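Moving out of a furnished room: what goes in the box and what stays out?
Forum: Small Spaces and Moving > Packing

zasetti_lane
Posts: 18

Hello everybody. At the end of August I move from a furnished room to another furnished room in a different city. I have one hard suitcase, some bags and a few cardboard boxes from the store downstairs. The furniture and the small refrigerator belong to the landlord, so I do not need to think about them.

My problem is the small things. Clothes I can pack, books also. But the little soft packs (tissues, wipes, cotton pads, sponges, new socks in plastic) are everywhere in the room and I never know in which box they should go. Last time I put them into every free corner, and then in the new place I was opening all the boxes to find one pack of wipes. How do you do it? Do you keep one box for these things, or do you use them to fill the holes?

pinecone628
Posts: 3,455

Fill the holes. A pack of tissues is free padding. I put them around glasses and jars and I never buy bubble wrap. It takes no extra room because the hole was there anyway.

Also, check if your boxes from the store are strong. Boxes for chips are big but weak. Boxes for bottles are much better.

marrow_and_thyme
Posts: 628

I don't agree with pinecone. Wipes are not padding. If something heavy presses on the pack for a whole day, the sticky lid opens and then you have wet books. It happened to me with a box of cookbooks and two of them are still wavy.

Tissues yes, wipes no. And wipes should go with you in the bag anyway, as you will want to clean the shelves in the new room before you put anything on them.

pinecone628

I have moved six times with wipes in the boxes and had no leaks. Maybe it depends on the brand. But okay, put them standing up and on top, then nothing presses on them.

zasetti_lane

Thank you both. I started this evening with one box, so I will write what I did and you can tell me if it is wrong.

I put the box on the bed, because on the floor my back hurts after ten minutes. The bed is also good because I can not go to sleep before I finish! First I put crumpled stuff in the box so the bottom is soft, and then I add the small things from the top, one after another. 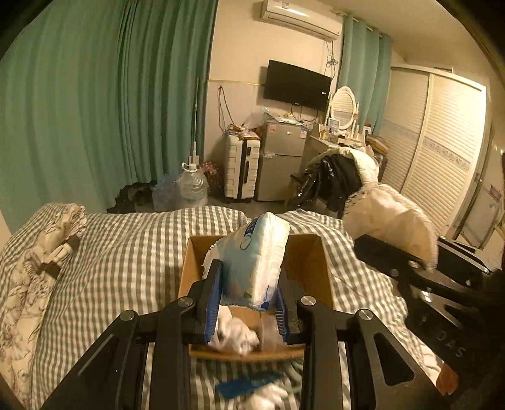

I decided that this box is only for things I need in the first two days. So paper things, bathroom things, a phone charger, tea bags, one cup. On the side I will write FIRST in big letters. The other boxes can wait one week if they must. What I still don't know is what to do with the bedding, because I sleep in it until the last morning and then there is no box left for it.

kettle_on_13
Posts: 13

Bedding: buy one of the big zipper bags, the flat kind that folds to nothing. I have the Lornora one and it takes a duvet, a pillow and the sheets. On the last morning you push everything in, sit on it, and close the zipper. The handles are not so strong, so carry it from below.

marrow_and_thyme

A big trash bag does the same and costs almost nothing. Use two, one inside the other, and write on it, so that no helpful friend throws it away.

kettle_on_13

Please don't do the trash bag in the rain. Mine got a hole on the stairs and I slept under a wet corner. I still say buy the zipper bag.

arnano_west
Posts: 628

I like the FIRST box, I do the same, but I would make it smaller than you think. People start with tissues and a cup and then it becomes the box for everything they could not decide about. Mine had a stapler and two candles in it last time. When the box is full, close it with tape the same evening — if it stays open, you will keep adding.

About the bed, I am on the other side. Put something under the box. Old boxes from the store are dusty at the bottom and you have to sleep there. A towel is enough.

zasetti_lane

The towel is a good idea, I did not think about it. The stapler made me laugh, mine is already on the list for this box. I take it out.

One more question. What do you do with the suitcase? I was thinking to put the books in there, because it has wheels and books are heavy.

pinecone628

Yes! Books in the suitcase, always. Clothes are light and they can go in bags. Only check the weight if you travel by bus, some companies complain.

arnano_west

Half books and half clothes. A hard suitcase full of books is fine on a flat floor, but on stairs you will hate it. I broke a wheel of my Zervas this way, on the third floor, and the wheel went down the stairs faster than me.

marrow_and_thyme

Half and half here too. Heavy things near the wheels, and sweaters around them so the books don't slide.

And eat what is in the refrigerator from now on, don't buy any new jars. The night before moving is a bad time to discover four open mustards.

zasetti_lane

Only two mustards, but I understand. Half books, half clothes then, wipes standing on top, and a zipper bag for the bedding if the store near me has it. I will look tomorrow after work and write again when the second box is done.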